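Steering by Hand: Our June Remote Sessions

We spent most of June driving a simulated arm by hand, and I'm still grinning about it. The idea behind the Plukport project is simple enough: a person steers the arm through a job from start to finish, the computer keeps every move, and later a program learns from the lot. Abhishek Sachdeva set up the controls, Aparecida Conceição and I did most of the driving, and between us we saved 899 runs (my thumbs can vouch for that!). Faders were my favourite thing to practise on, so they come first. 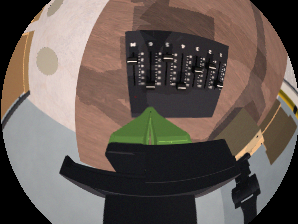 Do you need to know how to program to show the arm a task?
Anyone who can move a hand controller can do it, and most of our visitors were driving within one short turn. The programming comes afterwards, when the runs are sorted and used for training.

Getting a feel for distance took me longer than anything else. Aparecida has a lovely light touch and comes in slowly, with tiny corrections all the way down, while I tend to rush the first half and then creep. Both styles went into the set, and Abhishek was happy to have them.

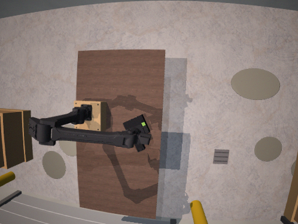

The arm over the table, seen from above, with its gripper up against a black object.

Birger Rønning dropped in on Monday and did 53 runs in one sitting, which is still the record. He swears by flipping between views before every approach, and after watching him I started doing the same. My next batch was so much tidier!
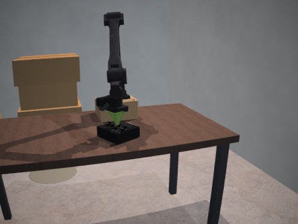
The other habit I picked up from him was stopping for a breath before the last little bit of travel. A pause costs nothing, and you can always trim it out later if the training doesn't like it. We've got almost 300 more runs planned, with Ojārs Toom taking the first turn at the controls.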